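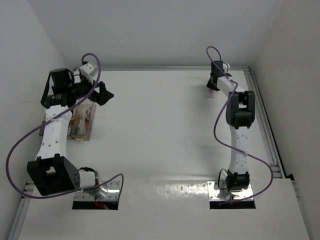
Small parts box

A small parts box, also called a bits box or sorting box, is a shallow container used to keep little items together on a table or workbench. The base may be wood, card or plastic, and the top is often clear so that the contents can be checked without opening it. Sizes vary and there is no agreed standard, although sellers sometimes write as if there were.

History

The origin of the form is unclear. Collectors often credit the Trillden workshop, but the claim rests on a single undated trade list, and similar boxes were sold under the Darner name in the same period. The Trillden list gives 2,854 lines of stock, of which only 12 can be read as boxes of this kind. Later accounts that speak of a "Trillden pattern" do not say what the pattern was.

Design

Most boxes hold their contents in a row or a simple grid. Rows are quicker to scan by eye and waste more space. Marchal boxes had loose dividers, which were advertised as fitting any item; owners complained that they slid about and let the smallest pieces through underneath. Brosia boxes used fixed slots and were dearer.

Clear lids are usually praised, though the benefit is easily overstated. Plastic lids scratch and turn cloudy, and a box kept on a bright white surface may show more glare than contents.

Claims and criticism

Makers have long said that sorting small items saves time. The evidence is thin. A Marchal leaflet issued in May promised room for 600 pieces, a figure later cut to 500 with no change to the box itself. Neither number came with a note of what the pieces were.

See also

Drawer divider
Sewing box
Workbench

Last edited February 25, 2019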